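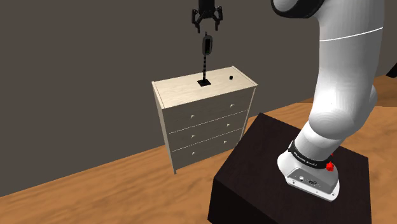

Clernivano is the practice cell Revathi Unnithan and I have been putting together at the Amholm shared workshop, mostly in the evenings after the bench tools go off. It is a simulated cell. We wanted a place to try out arm motions on household furniture at full size, and neither of us has the floor space or the money for the real thing, so it lives on my desktop under the long bench. The arm is the Franka model, bolted to a dark block, and it works over a three-drawer dresser with two knobs per drawer. I modeled the dresser after the one in my hallway and spent longer on the knobs than I should have. On top of it are the banded pole on its square foot and the small black cube off to the right. Those two pieces are what the arm has to deal with, and the drawers are for later.

Progress so far

The arm came as a ready-made model and needed little from us beyond a mount and a tool offset. Everything else we made. The scene file is at 870 lines now, and most of that is furniture and contact settings. Revathi wrote the part that resets the dresser top between runs. I did the dresser, the floor and the lighting, and I am still changing the lighting.

The block under the arm took three tries. The first was too low and the elbow swung wide on every reach. The second was the right height but too close, and the arm folded up on itself when it went for the front corner of the dresser. The current one is a plain box with rounded edges. It has no shelf or door or anything else, and I'd leave it that way.

The pole has been the hard part. A thin upright on a small foot tips very easily if the contact settings are off, and ours were off until March. It would start to creep across the dresser with nothing touching it. Raising the friction stopped the creeping but made the fingers stick when they opened. We ended up giving the foot and the upright separate materials and adding weight to the foot.

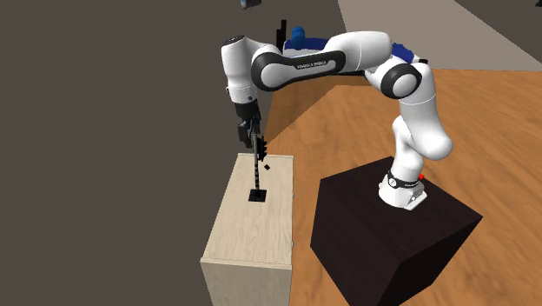
The Clernivano cell from higher up, with the fingers at the pole and the small black piece in the air beside it.

I use this angle when I want to check the reach. The upper link runs nearly the whole way from the block to the furniture, and you can judge how much room is left at the elbow. It is also easier to see how far apart the block and the cabinet stand. When we shortened that gap as a test, the wrist kept running into its limit, so it went back to where it was.

Run log

We have 3,911 runs saved, all started from the same arm pose. Of those, 394 are from before the contact change and should be ignored by anyone copying the folder. They are in a subfolder called old. I keep them to compare against.

A batch of 100 runs takes most of an evening on my machine. Revathi's laptop is slower and we stopped using it for batches.

Still to do

Joints on the drawers. They are solid with the body at the moment.
A second size of cube.
Wood texture on the floor, which repeats in long streaks and is too orange.
A proper name for each camera view. At the moment they are numbered in the order I made them.

The scene file and the reset script are on the shared drive at Amholm in the Clernivano folder. Ask either of us for the password. If you change the furniture, please save it under a new name.

Ildikó Bakos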